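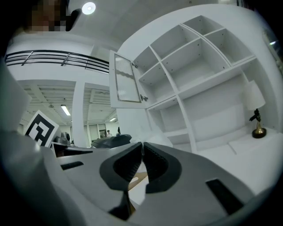

Teaching by Hand: A Morning With Roksolana Derkach

The first thing Roksolana Derkach does when I walk in is put a gripper in my hand. No coffee, no tour. "Just hold it for a minute," she says. "We'll talk after your wrist has an opinion."

It's heavier than I figured, and a lot friendlier. Two black rubbery fingers, a gray shell, a trigger that feels a bit like the one on a garden hose. You squeeze, the fingers close. That's pretty much the whole lesson, and within a minute I'm picking up her pen, her keys, the corner of my own notebook (I drop the notebook).

Derkach runs demonstrations at Mullar, a small outfit that teaches robots household chores by having people do the chores first. No robot arm needed while you're recording. You carry the gripper around and do the job with it, and the software works out later where your hand went and when it squeezed. She came over from Skitness, where she spent three years on the other way of doing things: sitting in a chair and driving an arm by remote control.

"I loved it, I really did," she says of the remote work. "But it's like eating soup with somebody else's arm. You see the bowl, you know where your mouth is, and there's this tiny delay that makes you crazy. I'd get a cabinet door open and feel like I'd landed a plane."

A cabinet door is her favorite thing to talk about, by the way. I asked what makes a chore hard and got ten minutes on knobs.

"People think it's the heavy stuff. No! It's a small knob on a door that swings toward you. You, a person, you step back without thinking. Your hips do it. So when you show it with the gripper, the step back has to be in there, and it has to be smooth, and you can't let go early and nudge the door with your elbow. Everybody uses the elbow."

Did I use the elbow? I used the elbow. 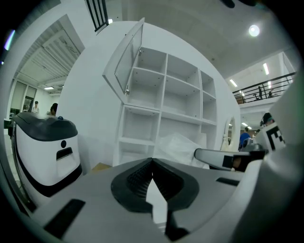

She told me a good demonstration is a little boring to watch. New people come in and rush, or they go the other way and get so careful that they stop dead before every grab, and then the robot learns to stop dead too. "It copies your nerves," she says. "I had one person who always hovered over a cup before taking it. Lovely person. A month later we had a robot that hovered over cups."

How many times do you have to show it something? I expected a big number and got a shrug first. For one simple shelf task her team recorded around 400 runs, she says, and then went back and got to 600 when the first batch turned out to be too much the same. Same height, same angle, same person at the same time of day.

"Six hundred of me putting a thing on a shelf is still only me," she says. "I'm short. I come at a shelf from underneath. So now we mix it up, tall people, left-handed people — anybody who'll stand there."

I wondered if remote control still has a place, and she was quick to say yes. Pallico, the system she trained on back then, is what she'd choose for fixing mistakes once a robot is already working. You let it try, it gets stuck, you take over for a few seconds and hand it back. "By hand you teach it the job. By remote you teach it how to get out of trouble. I wouldn't want to give up either one."

Her next project is with a furniture company called Troncoso and starts in November. She wouldn't tell me much except that there are drawers involved, and that she has feelings about drawers.

Before I left she had me try the door one more time, elbow tucked against my ribs. I got it open. My wrist was sore into the evening.

Last updated October 9, 2020

Contact us | Copyright 2020, all rights reserved | Back to top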